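Setting approach height over a cluttered counter

Use this procedure before any run at a shared kitchen bench. It follows the Trevanness bench rules, revision 2.

1. Log the arm's serial number and the operator's initials.
2. Set the speed cap before loading a program.
3. Approach handles from above, with the fingers pointing down.
4. Route the cable so it cannot catch on a handle or jar.

Gripper over the counter, wrist view first:
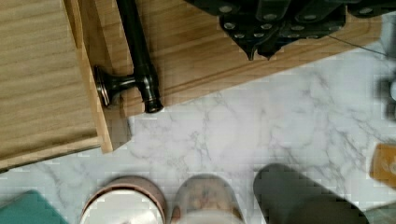
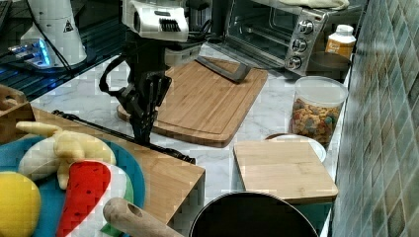
5. Stop the run if a hand enters the work area. Restart from step 2.

Record each stop on form 658. Send questions on the speed cap to Jaanus Lepik.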